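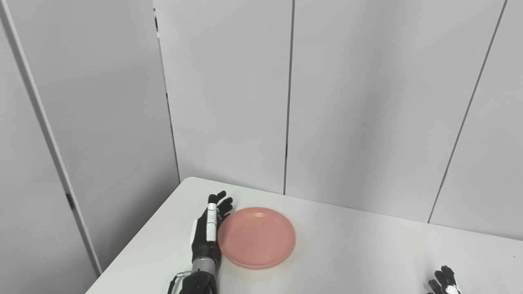 So we've been in the Plesanbridge apartment for 5 months now and I think I can finally write about the dishes without getting worked up.

When we moved in September I gave away almost everything we ate off of. We had three half sets, a stack of chipped bowls from college, and those big square dinner plates that never fit in any dishwasher ever made (why did we all buy square plates? what was going on?). Off they went. My plan was to live with paper plates for a week and then order one nice matching set like a grown-up.

Well, the week turned into six. I'm a terrible shopper. I read every review, I get a tab going for every color, and then I close the laptop and eat toast over the sink.

I had two sets I kept going back to. One was the Zwahlen stoneware, which is heavy and speckled and looks wonderful in other people's kitchens. The other was from Grorkitz, much plainer, and a good bit cheaper. I went and held the Zwahlen dinner plate in the store and my wrist said no. I have bad wrists! Picture unloading a stack of those every morning before coffee. So that was out, and I sulked for a few days, and then I ordered service for 12 from Grorkitz in white.

Twelve was silly. There are two of us. But I had a whole picture in my head of long dinners with everybody squeezed in and somebody sitting on the piano bench, and with the way this past year has gone we have had exactly zero people over. The bottom half of the stack still has the little foam sheets between the plates.

Anyway, what I wanted to talk about is color, which I've completely changed my mind on. I always said white, white, white, food looks best on white. And then I made my lentil soup, and the mashed turnips I like, and a whole lot of chicken and rice, and wow, that is a lot of beige on white. Dinner looked like a waiting room. I started putting parsley on things I had no business putting parsley on.

Over the holidays I broke down and got a few odd plates from Nedidska, the secondhand place by the bus station. They had a shelf of single plates, all leftovers from other people's sets, and I picked out 3 that had nothing to do with each other. A mustard one, a dark green one with a rim, and a sort of faded blue. I use them every single day. Eggs on the green plate look like a magazine. The blue is for toast, don't ask me why, it just is.

If you're outfitting a kitchen right now, I'd say buy four plain ones you can lift with one hand, and pick up the rest as you run into them. Check the bottoms for a rough ring, because that's what scratches up the plate underneath. And measure your cabinet! Ours is so shallow the door bumps the dinner plates unless I push them all the way back.

Next up is mugs. We own far too many and I can't part with a single one, so that'll be a longer post.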